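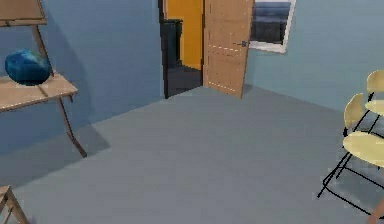
A rendered view from one of our test houses, with the doorway open and the door swung into the room.

Checking whether your navigation policy really uses its camera

If you've trained a robot to find its way through simulated houses, you have probably had that lovely moment when the success rate jumps and everybody in the office comes over to look. We had it in March with the Girkemmont houses. Then Zorica Popescu asked whether the policy was looking at the rooms at all, or just remembering how far to roll before turning. Great question! This page walks through the test we built to answer it, which we call view swapping. You can run it in an afternoon.

What you need

A trained policy that takes colour pictures and a goal. A simulator that lets you change wall colours and move furniture without rebuilding the house. A set of saved episodes with start points and goals. We used 2,416, but a few hundred will show you the pattern. I run mine from Trustley, our little scene editor, and any editor that can save a scene under a new name will do.

Step 1: Get a clean baseline

Run every episode with nothing changed. Save the path as well as the final score, and write down the random seed. I skipped the seed the first time and lost a whole day to it.

Step 2: Repaint

Make a copy of each house and change only the walls. A blue room with an orange wall showing through the doorway is a wonderful test case, as a policy can latch onto that patch of orange and drive straight for it. Paint it the same blue as the room and see if the robot still finds the exit. Keep the lighting fixed while you do this.

Step 3: Move the clutter

Go back to the original paint and shift the loose things.
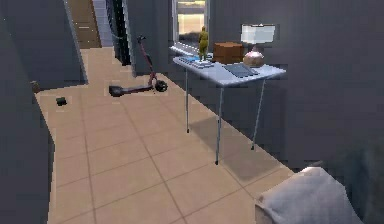
Start with whatever narrows the path at floor level. A scooter parked along a hallway wall is perfect: slide it to the other side, then take it out completely, and run the same episodes each time. Leave the tables where they are for now. Thin table legs cause trouble of their own (they can vanish at low camera resolution) and you'll want to look at them separately.

Step 4: Swap the views

Now the fun part. Keep the robot moving through the original house for collisions, but feed it pictures from the changed copy, taken from the matching position. If it steers around a scooter that is only in the pictures, it's using them. If it carries on along the old path, it has memorized the route.

Step 5: Compare the paths

Line up each changed run with its baseline and measure how far apart the two get. We flag anything over 50 centimetres. Henrik Petersen wrote our script for this and it also draws both paths on the floor plan, so please look at the drawings before you trust the totals.

What we found

Our first policy changed course in only 2 of the 65 swapped hallway episodes. Ouch! After we retrained with random wall colours and shuffled furniture, it began reacting to the swapped views in most of them, and the baseline score dropped only a little. I was thrilled.

Ghazal Amini is now trying the same thing with depth pictures, where repainting should make no difference at all. If it does in your setup, check for colour leaking in through the goal input. Ours did exactly that.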